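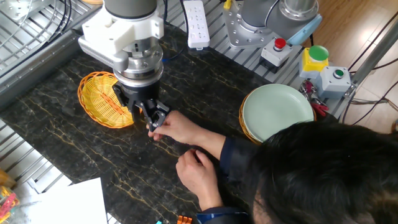 fingertips by hand, basket on the left, plate on the right

Forums > Software > Grasping > Finger zero offset keeps drifting

wandel_fork
May 18, 2019
Running the Niltum planner with a multi-finger hand. Plans look fine in the viewer, then the fingers close late on the basket rim. Joint readback says zero, fingers say otherwise. Logged 1,933 closes since April, 154 flagged as missed rim. Anyone else re-zeroing by hand?

pidlow
Driver or planner? Sounds like stale joint state to me. What rate are you publishing at?

wandel_fork
300 Hz. Timestamps look ok. I dont think its stale.

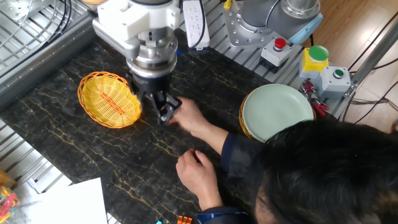

Also the offset is not the same on every finger, so one global number in the config does nothing. Tried it. Made the plate grasps worse.

nghiem7
Disagree with pidlow. Per-finger offset = calibration, not latency. Put the offsets in the hand config and reload before planning, the planner caches the old model otherwise.

pidlow
Caching yes. But 300 Hz on the publisher means nothing if the planner node is droping half of them. Check the subscriber side first, takes a minute.

wandel_fork
Checked. Queue was set to 700, so it was chewing through old messages. Set to 1. Closes come earlier now but one finger is still off.

nghiem7
so both. Still recalibrate.

pidlow
Fine, both. Queue first tho

14 shares | 3 comments

Comments
rimgrab: same thing with the queue here, thanks
mk_tooling: can you post the hand config?
Wandel user: does reload work without restarting the planner? mine hangs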